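Kanow gripper kit – speaker notes, 29th March

Slow down at the start. Thank Cundden for the loan unit. Say the name right, KAY-now.

What it is: two-finger gripper, wrist mount, wrist camera, cable set, licence for the grasping software. 44 parts in the box, 17 of them screws. $886 per arm, no subscription for the first year.

Who it's for – small shops, colleges, anybody with an arm already and no time to machine there own fingers.

Wrist view next. Point out wear on the fingers, light flecks along the top edge. Matte finish scuffs, doesn't bother the grip in our trials. Then cabling. Cables come up between the fingers, black over white, one thin orange wire. My main gripe with the kit, be fair about it but say it. 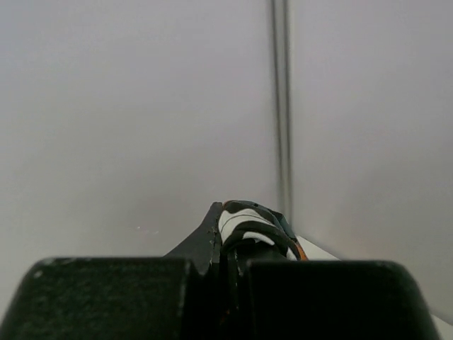

Danish Siddiqui reckons the cabling is fine if you re-tie it after every 25 hours, and that Naqvi's kit was worse on that score. Fair enough. Still want a proper sleeve for the price.

Setup: one afternoon. Manual is good up to the calibration chapter, then skips a step (zero the fingers BEFORE you plug in the camera). Mention Cundden's phone support, picked up straight away, very decent.

Working near people – don't rush this bit. Kit has no guarding of it's own. Force limit is in software, default too high for a shared floor, turn it down first thing. Next one has a person standing close to the fingers, rail and slotted strip alongside. Ask the room what clearance they'd want. 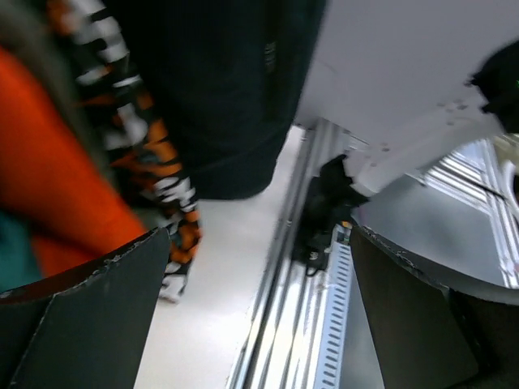
Verdict and questions

Would buy for teaching, wouldn't yet for a night shift. Spare fingers – order a set with the kit, freight to Perth is slow. Price sheet is on the back table. Leave five mins for questions.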